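Getting a Campus Kickball League Through One Season
Project report, Recreation and Community Sports, spring section
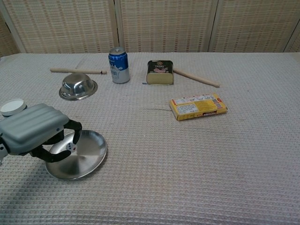 Why I picked kickball

I wanted a project that would get me out of the library, and I'd been complaining for a whole year that our intramural program only had sports you already had to be good at. Kickball seemed like the fix! Everybody played it in fourth grade, the equipment is one ball and four bases, and you can be terrible and still have a great time (I'm the proof). My adviser said fine, as long as I wrote down how I ran it and what I'd change, so this report is mostly that.

Sign-ups

I opened registration in March with an online form and a table outside the dining hall at noon. The form asked for a name, an email, whether you had a team already, and which evenings you could play. What I forgot to ask was whether people wanted to be on a team with their roommate, and wow, did I hear about that afterward. I ended up with 40 players, which I split into four teams of ten. The teams named themselves. We got Keleck, Vultanon, Ineo and Lindqvist, and I still don't know where half of those came from. Lindqvist is the name of a dorm hallway, at least.

Each player paid two dollars, which went toward balls, a pump and a bag of those flat orange bases that don't trip people. The rec office lent us the pinnies.

Schedule and rules

The lower field was free from 5:30 until the lights shut off, so I scheduled two games a night, one after the other. Games were 35 minutes with a running clock. I went back and forth on this, because the rule sheets I found online all use innings, but innings can drag on forever when one team is kicking well, and the second game would've started in the dark. With the clock, people hustled on and off the field. The downside is that a team with a lead can stroll to the plate and burn time, and by the third week Vultanon had gotten very good at strolling. I added a rule that the kicker has to be ready when the pitcher is. It helped some.

Other rules: no head shots, no bunting, ten in the field if you had ten, and borrow from the other team if you were short. Ties stayed ties in the regular season. For the tournament we did a one-kick playoff, where every kicker starts with a runner on second.

How the season went

Everybody played each other twice, so six games per team, then semifinals and a final. We got rained out once and made it up the next week, which meant a three-game night that I don't recommend (I was umpiring all of them and had a sandwich for dinner in the outfield). Keleck finished first in the regular season and then lost its semifinal to Ineo, the last-place team, on a ball that rolled under the bleachers. There was a lot of yelling about whether that was a ground rule double. I hadn't written anything about the bleachers, so I let the run count. Ineo then lost the final to Lindqvist, 7 to 4.

Attendance was my biggest headache. Turnout was great at first, and then midterms hit and two of the teams were borrowing players just to cover the bases. I started sending a reminder at lunchtime on game days and that brought people back better than the weekly email did.

What I'd change

I'd take sign-ups as pairs or small groups and build teams out of those. I'd train a couple of umpires before the first game, and I'd pay them in pizza if I had to. I'd walk the field and write down what happens with the bleachers, the fence and the storm drain in right. And I'd buy a third ball, because our spare went flat in the second week and we played the rest of the season being very careful with the other one.

The rec office has my schedule template and the rule sheet, and they've asked for a fall version with six teams. I said I'd play in it.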